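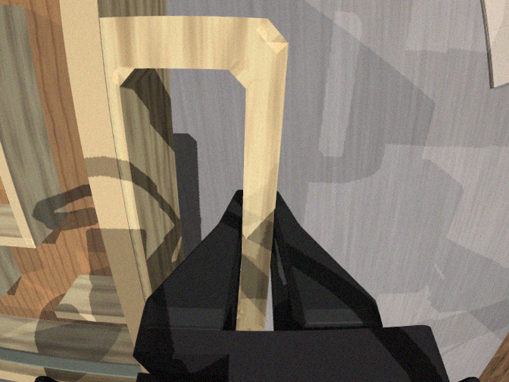
Dima thought we should quit arguing about eyepieces altogether and spend the money on a decent dew heater, and that was how the August meeting got going, before I'd even found my pen. So these minutes start a bit in the middle, sorry!

Filed under: Club Business, Telescopes & Accessories

Present were Dima Chidiac, Chak-lun Kuo, Barış Kocabaş, Sze-wing Su and me (Harpreet Robichaud, taking notes again). We did get to last month's minutes eventually. Chak-lun wanted "finder scope" changed to "finder bracket" in the bit on repairs, I fixed it, and everybody was fine with the rest.

Dew heaters. Dima's point was that we lost most of the last club night to a fogged corrector plate on the big Kelmendi, and he's right, I was there wiping my glasses too. He had looked at the Borero strip, which comes with its own controller, and the Rolent one, which is cheaper but wants a separate box. Barış asked how long either would run off our battery and we didn't have a good answer. Sze-wing offered to lend her own Borero strip so we can try it on the Kelmendi first. I love this plan, it costs us zero dollars. Agreed.

Loaner scopes. We have 6 of them and only one is out right now. I said I think people are scared of the equatorial mounts (I was, for ages!) and we should put the simple tabletop ones at the top of the loan list. Barış disagreed, he thinks the loan period is too short and folks don't want the drive out and back for a couple of cloudy weekends. We went around on this for a good while and ended up doing both. The loan period goes up to 16 nights and I'll redo the list.

Solar filter. Chak-lun held the old film filter up to a flashlight and found a pinhole near the rim. It's out of service as of now, and he cut it up on the spot so it can't sneak back into the box. Replacement film is on the list to buy. Please, please don't bring a homemade one to the school visit without showing it to Chak-lun.

Money. We have $818 in the account. The used Nernilico refractor that Sze-wing found is $440 with the case and a diagonal. She has looked through it and says the focuser is smooth but the dust cap is missing. Barış would like a proper star test before we pay, and Dima still thinks dew first, telescopes second. Voted to go ahead if the star test looks good, with Dima abstaining (cheerfully).

Red lights. Too many phones out on the field again. I'll put a reminder in the newsletter.

To do:
Sze-wing: bring the Borero strip, set up the star test with the seller
Barış: check the battery
Chak-lun: price solar film
Me: loan list, newsletter

Next get-together is Friday at the field if it's clear, and in Dima's garage if it isn't. We wrapped up at 9:20 and went out to look at Saturn.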